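How to Make a Silent Prayer Day at Home

Updated January 24, 2024

Many people would like to go on a retreat, but they have children, work, or an old parent in the house, and a retreat center is far away. I was in this situation for a long time. In our parish in Fletville we started to encourage people to keep one silent day in their own home, and I was asked to write down how I do it. I am not a priest and I have no degree in theology. I only write what I have tried myself.

What you need

You need one day, or a good half of it. You need a Bible, a notebook, a pen, simple food which is already cooked, and a clock that does not make noise. A candle is nice but you can pray very well without it. If you use your phone as a clock, put it on airplane mode and leave it in another room when you can. I bought a cheap kitchen timer and this was the best thing I did.

Step 1. Choose the day and tell your family

Choose the day at least 2 weeks before. Write it on the family calendar, the same as you write the dentist. Tell the people you live with what you will do and at what hour you will be finished. Be friendly about it. If your husband or wife does not share your faith, you don't have to explain everything. You can say, "I need a quiet day, and in the evening I will cook."

Please do not choose a day when somebody in the house has a birthday or an exam. I did this once, in November, and I spent the day feeling guilty and praying badly.

Step 2. Prepare the evening before

Cook a soup or some rice and vegetables. Wash the dishes. Answer the messages that really need an answer. Then read once, slowly, the passage you will pray with the next day. Don't study it. Just read it and go to sleep.

For the first time I recommend Psalm 63 or the story of Elijah on the mountain in 1 Kings 19. Both are short. Elijah is also very tired in this story, and God gives him bread and lets him sleep before He speaks with him. I find this a great comfort.

Step 3. Choose your place

Take one place and stay with it for all the prayer times. It can be a chair near the window or the end of the bed. Try to take a place where you don't see your work. If you sit at your desk you will begin to put the papers in order, I promise you.

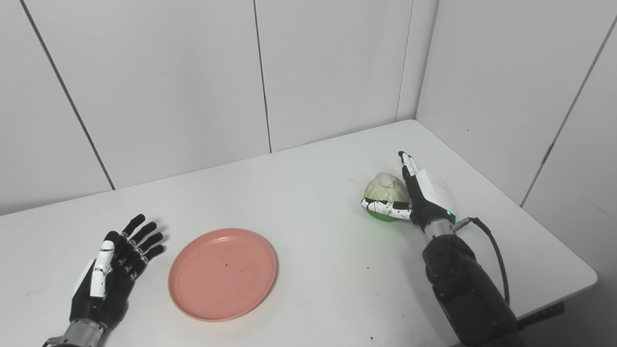
Sit with your back straight and both feet on the floor. If your knees allow it you can kneel for a few minutes at the beginning, but do not make it a test of strength. A person who has pain in the knees thinks mostly about the knees.

Step 4. Follow a simple plan

My plan is below. You can move the hours, but keep the order.

7:00 Get up, wash, drink something warm. No news.
7:30 First prayer time, one hour.
8:30 Breakfast in silence.
9:30 Walk outside, slowly, without headphones.
10:30 Second prayer time, one hour.
12:00 Lunch, then rest. You may sleep.
2:30 Simple work with the hands: ironing, weeding, peeling potatoes.
3:30 Third prayer time, 90 minutes if you can, or one hour.
5:00 Write in the notebook.
5:30 Thank God aloud and go back to your family.

If you have only half a day, do the first two prayer times and the writing.

Step 5. What to do in a prayer time

Begin with the sign of the cross, or with the words you usually use in your church. Ask the Holy Spirit for help. One sentence is enough.

Read the passage aloud, but softly. Stop for a moment. Read it a second time and notice if one word or one line stays with you. Maybe it is a line that makes you glad. It can also be a line that disturbs you, and this one is often worth more. Stay there. Repeat it with your breathing if it helps.

Then speak to God about it in your own language. I pray in my mother tongue even after many years in this country, because in English I become too polite.

After this, be quiet. This is the hard part. You will remember the electricity bill and something foolish you said at school as a child. When you see that you are away, come back to your line from the passage. Do not be angry with yourself. If you come back 200 times in one hour, then you have turned to God 200 times.

Step 6. The writing

At the end of the day write one page, not more. I use three questions. Where did I feel peace? Where did I want to run away? What is one small thing I will do this week? The small thing should be really small. "I will be more patient" is too big. "I will call my sister" is good.

Keep the notebook in a closed place. It is between you and God, and perhaps your confessor or pastor.

Common problems

I fall asleep. Then sleep for twenty minutes and begin again. If it happens every time, go to bed earlier the night before.

I feel nothing. This is common and does not mean that the day was bad. My second silent day was completely dry from morning to evening. I wrote in my notebook only "I was here."

I become very sad or afraid. Silence can bring up old things. Stop the exercise, open the window, eat something, and call a person you trust. If you are in grief, or you have had depression, speak first with your pastor and your doctor, and start with one hour only.

The neighbors are noisy. In my building there is always somebody with a drill. I tried ear plugs, but I heard my own heart too loudly. Now I pray for the person with the drill - by name, when I know the name.

Should I fast? Not the first time. Eat normally and simply. Coffee is permitted. If you drink it every day and you stop suddenly, you will have a headache and no prayer.

How often

I keep a silent day four times in a year, one in each season. Some people in our group do it every month. Begin with one and write the date of the next one in your notebook before you go to bed, while you still want it.

If you would like to have the plan on one page, printed copies are on the small table at the entrance of the church, next to the parish bulletin. Take one also for a friend.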